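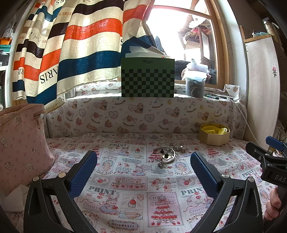

## Craft table check, before the jewelry class

Filled in by Sawsan Sleiman for the Posance room, February

- [x] **Table covering flat, no ruck to catch a sleeve.** Fine. It's the one with the rabbits and strawberries, and I do love it, but small silver charms get lost in all that pattern, so please run a palm over it when you pack up.
- [x] **Window light good enough for close work.** Lovely and bright. Pull the curtain if anyone is squinting.
- [ ] **Jewelry sorted before handling.** Not yet! The bangle, the chain and the charms are all in one little heap. Ease the chain out gently, please, and check it for sharp ends.
- [ ] **Box closed when not in use.** The eight-sided yellow one was open. Lid on between turns (Nizar Sabbagh, this means you too, dear).
- [x] **Walkway clear, 3 feet behind the chairs.** Measured it twice.
- [x] **No more than 6 people seated.** Two on the window side is plenty.

Recheck at 3 p.m., and leave the sheet on the hook by the door for whoever locks up.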